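How I Set Up and Look After a Hand-Held Gripper (and keep it from driving me nuts)

I've been looking after our hand-held gripper at Osilport for long enough now that people come to me when theirs starts acting up, so I finally sat down to write out what I do with it.
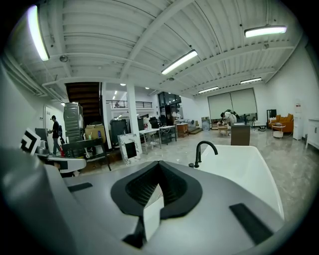
Most of the trouble I see comes from skipping the boring part at the start. You pick the thing up, it feels fine in your hand, you go off and record all morning, and then at lunch you find out the marker was never readable. Ask me how I know! So I do the same routine every time, and it takes me less than the time my coffee needs to cool down.

What you'll want on the bench

A soft lint-free cloth, a little isopropyl alcohol, a small hex key set, a roll of matte tape, a ruler, and the charger. I keep mine in a pencil case with "GRIPPER, HANDS OFF" on it, and people borrow the hex keys anyway.

1. Wipe it down

Start with the camera lens. Breathe on it, wipe it in small circles with a dry corner of the cloth, and only reach for the alcohol if there's a real fingerprint. Then do the markers, gently, and dry. I once scrubbed a printed marker with alcohol and took half the black off one corner, and it never tracked right again until I printed a new one.

The body just needs a quick once-over. Dust collects wherever there's rubber, so I use an old toothbrush there (a soft one, please).

2. Check the markers

Look at each marker with a light behind you and tilt it back and forth. If you see a bright streak sliding across the black squares, it's too shiny and the camera is going to lose it under ceiling lights. Reprint on matte paper. Press the corners down with a fingertip while you're at it. A lifted corner is enough to throw the opening width off, and it's really hard to spot later in the footage.

Chathurika Samarakoon, who ran our setup at Druselholm before I took over, used to write the date on the back of every marker in pencil. I still do it.

3. Snug the screws

Go around the arms with the hex key. Snug, not gorilla tight! These parts are printed, and if you lean on the key you'll strip the hole and spend your afternoon melting in a threaded insert. Wiggle each fingertip afterward. If it rocks side to side, take the tip off, check that there's no grit under it, and put it back on.

4. Open and close

Squeeze the trigger all the way and let go, 24 times. Yes, I really do count. You're feeling for a spot where it drags. A drag near the closed end has always been dirt in the slide on ours. A drag in the middle is usually a bent rail, and for that you want to stop and swap the rail.

Then close the tips on the ruler and see if they meet it at the same moment. If one lands first, loosen that side, slide it over a hair, and try again.

5. Calibrate the width

Plug in, open the capture program, and record yourself going from fully closed to fully open, slowly, three times. Slower than feels natural. Our script (Farzad Salehi wrote it and called it Radulović, don't ask me) spits out a closed reading and an open reading. I write both on a strip of tape on the pencil case. If today's numbers are way off from yesterday's, go back to step 2, because nine times out of ten it's a marker.

6. Do a lap of the room

I didn't use to bother with this one. Walk the whole space with the gripper held the way you'd hold it when working, recording as you go, at a normal pace. Turn toward the windows, the lights, and anything glossy. Then play it back and watch where tracking gets shaky. Shiny floors and mirrors are the worst for us, and I'll happily pull a blind down or turn a mirror to the wall before a session. Big blank walls are trouble too. A poster fixes that.

If tracking drops for a second and comes back, I let it go. If it drops and the path jumps sideways when it returns, I change something in the room and do the lap again.

Putting it away

Stop the recording before you set the tool down (my most common mistake, still). Copy the files off, check that the last one opens, and then clear the card. Our log at Nukurgate is past 4000 clips and the only ones we ever lost were cleared before anybody looked at them.

Leave the jaws slightly open in the case so the rubber doesn't take a set. I change the fingertips every 900 grasps, or sooner if they look polished. Back in February I stretched a pair way past that and had mugs sliding around on me for two days before I figured out why.

If yours does something odd that I haven't covered, drop me a line and tell me what the closed and open readings were.

Contact | © Osilport Workshop Notes | Back to top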